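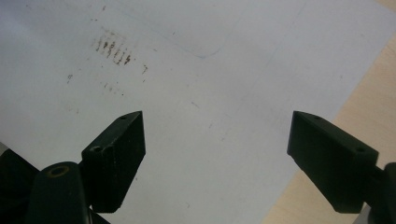
Do the fingers have to come off the hand-held gripper and go onto the arm before we can tell whether they are any good?

Most of what we want to know can be learnt by hand first. Squeeze, slip and how easily the tips find the object all show up on the hand-held tool, and it is far quicker to change a pair of fingers there. What the hand-held tool won't tell us is how the fingers behave when the arm arrives a little off to one side, and that needs the arm.

5/21/25, workshop notebook, Zuleica writing

I put that at the top as Welington asked me it over coffee and I gave him a much worse answer than the one I've written there, so now he can read the good one.

The plan for this round was to compare the Litetti fingers with the Wokell ones, on the hand-held gripper only, same bench and same objects, before we spend any more on either. Dezső had made a very tidy sheet for it with a column for everything, and I am sorry to say I abandoned two of the columns by mid-morning. I've kept the ones for slips and for second attempts and I think those are the ones that matter. Dezső, if you disagree, the pencil is in the drawer and you are welcome to fill in the rest from the recordings!

Settings first, so that I don't have to hunt for them again. The Ikico camera was at 60 frames a second with exposure locked. I left it on automatic for the first few picks and the brightness kept wandering whenever the fingers came over the white paper, which made the recordings tiresome to compare. Locked, it was steady enough, although the undersides of the black fingers go so dark that you lose the shape of them. Raíssa thinks a strip of light-coloured tape on the inner edges would help. I'd like to try it but not in the middle of a comparison, so it is written on the board for next time.

Now the fingers. The Litetti pair went on first and took me 14 minutes to fit, most of that spent on one screw that I had put in crooked and didn't want to admit to. The Wokell pair went on in a fraction of that, partly down to the better screws and partly down to my having learnt my lesson. Both pairs close squarely. The Litetti ones have a touch of play if you wiggle them sideways with a thumb, and I could feel it again in use, a sort of small give just as you start to lift. It never lost me an object by itself, but I didn't grow to like it either.

I did 200 picks with each pair, mixed objects, putting each one back in a slightly different place. The Litetti fingers slipped 14 times. The Wokell fingers slipped 3 times. I had been expecting them to come out much closer than that, going by the feel in the hand, so I went back through the slips one by one to see what they had in common. Nearly all of them were on rounded things. On boxes and anything with a flat side I would happily use either, and if we only ever handled boxes I'd say buy whichever is cheaper and go home early.

Rounded things are another matter, and the rubber bulb was the worst of them by a long way. Pinch it high and the dome simply squirms up and out from between the pads, like a wet bar of soap. Pinch it on the white base and it holds well enough, but then there is all that weight above your grip and it wants to nod over. What worked best for me was going in low on the blue part, just above the join, and closing slowly. 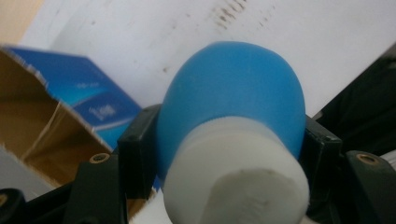 Slowly is the important word there, and it took me a good many tries to believe it. If you snap the fingers shut the rubber bulges and pushes back before the pads have settled, and then you are holding it by the bulge. Close at an easy pace, pause for a breath, then lift, and it comes up very nicely. Whether the arm can be persuaded to pause for a breath is a question for Anselmo, who looks after the controller and will probably tell me it is one line in a settings file. I hope it is! The last time I was told that was in December and we all remember how long it took.

A few odds and ends while I have them in my head. The trigger on the hand-held tool is getting stiff on the return, and by the end of the second set my forefinger was complaining, so I would take the final handful of Wokell picks with a small pinch of salt. I did check them against the earlier ones and couldn't see a difference, but I was tired and I'd rather say so. The Litetti fingers went first, with me fresh, so if anything that ought to have been in their favour. Raíssa has kindly offered to repeat both sets in the other order, and I've said yes please before she can change her mind.

I also had a short go with the softer pads that Sales sent over. They grip the bulb beautifully and they are hopeless on thin card, where they fold round the edge and won't let go again when you open. I have put them back in their bag with a note inside.

Still to do:
Oil the trigger, or ask Welington to, as he has the patience for it.
Tape on the inner edges, camera settings unchanged.
Ask Anselmo for a slower close with a pause before the lift.
Repeat both sets, Wokell first, Raíssa holding the tool.
Find out whether Litetti do the same finger with a tighter fit at the mount. I'll write to them in the morning.

The Wokell pair is staying on the tool for now, so please don't take them off to try something quickly. The spare screws are in the lid of the tin.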